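Subject: Re: [textile-print] Color shift on wide cotton after steaming
Date: 8/20/25

> We ran 14 yards of the Dancombe cotton with the Fluvent reactive set.
> Blues come out fine. Yellows go toward brown after the steamer.
> Same file and same profile as in March. Is it the ink or the cloth?

Check the pretreatment before you rebuild the profile. Yellow areas on reactive prints show a change in alkali sooner than navy does, and painting reproductions make it worse, as there is no flat area to measure. Ours has ochre and deep blue in one repeat:

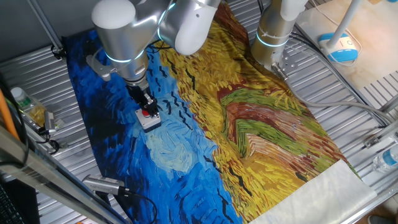

Does the steaming time need to change? Leave it alone until you have printed a step wedge on a fresh roll and on an old one, with both in the steamer together.

We did that with 2 rolls from lot 517. The one stored unwrapped gave the brown cast; the sealed one matched the March strip. Tamiru coats for us now and dates each roll — worth asking your coater for the same. I would also print the wedge at both selvages, as uneven coating shows up there first.
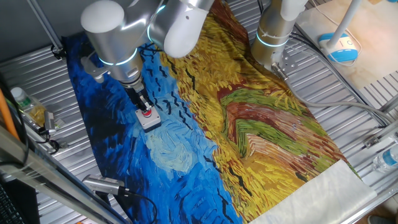
Which profile should be used for the retest? The old one, with linearization switched off in Stollus, so that the only variable is the cloth.

If the 3 darkest yellow steps still drift on sealed stock, then suspect the ink and post the lot number from the bottle. Wash out fully before reading anything — unfixed dye will throw off the numbers.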